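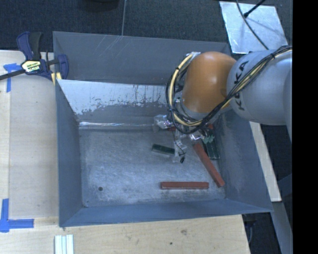 10 Apr 2020, Turholm, bin cell

Second week with the arm on the block line and I'm still grinning. The Bravesholm order is the first one we've sorted without anyone bent over a bin all morning, and the difference in the crew is plain to see. Kamlesh used to go home with his back wrecked. Yesterday he stayed late to argue with me about grip angles! The red bars are his current obsession. When one ends up lying near the front slope with another slanting off toward the corner, he wants the slanted one taken first, and he wants to write that rule himself. I've told him to go ahead, and Shalini is going to sit with him for the first hour.

Pick rate at shift end: 58 good out of 70. Most of the misses were dark green blocks up against a wall. Up from last week, and the retries are quicker too.

Things that have changed for people so far:

Kamlesh and Pramila are off hand sorting and trade places on cell watch every 2 hours. Pramila says the watching is harder than it sounds and she'd like a proper stool. Ordered.

Ashok has moved over to inspection, which he asked for back in November. He's catching chipped edges we used to ship.

Tanner is less sure. He liked the bin work, it was the part of the day when he could talk to whoever stood across from him, and now it's just the arm humming. Fair point, and I don't have a good answer yet. Maybe put the inspection bench closer so there's company.

Cables: check the tie on the bundle over the grey link before each start, and watch the loop at the orange joint when the wrist rolls. Same with the bar clamp on the bin corner. Give it a tug. If the bin creeps, all our taught points go with it.

To do: ask Skesow about the spare fingers. 10 more runs with green blocks only, Pramila driving. Show Tanner the jog pendant, he's quick with his hands and I think he'd love it.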